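Mug tree and chopping board on a taped-out worktop – where do they live?

Posted by Leonie Hinds in Kitchens & Worktops, 86 views

I've split my long table into sections with blue tape, so everything has a home. The mug tree and the wooden board have ended up at the back on the right, and I keep reaching past one to get the other. Do I swap them or start again? 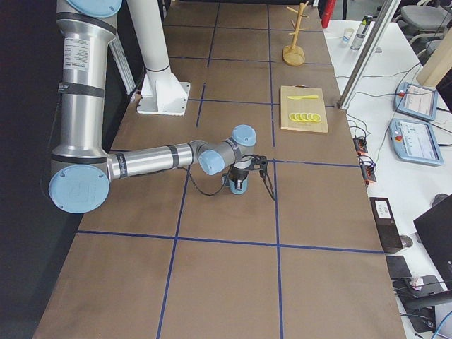 Replies

Shayne Tomoana
Swap them. The board gets used, the mug tree just stands there looking important. Then live with it for a week before you lay any more tape.

Bevan Tuhiwai
get hooks

Tadeo Acuña
Agree with Shayne, but look at your joins as well. Where one length meets the next, a lifted edge collects crumbs – I have a Fimholm table that could feed a family of four. Peel back to a crossing and run one unbroken strip.

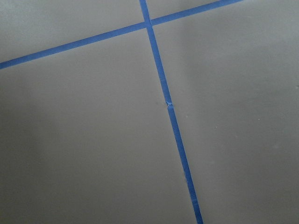

Iason Makris reckons tape left down since June will take some scrubbing, so warm soapy water and a plastic scraper. Try a corner first.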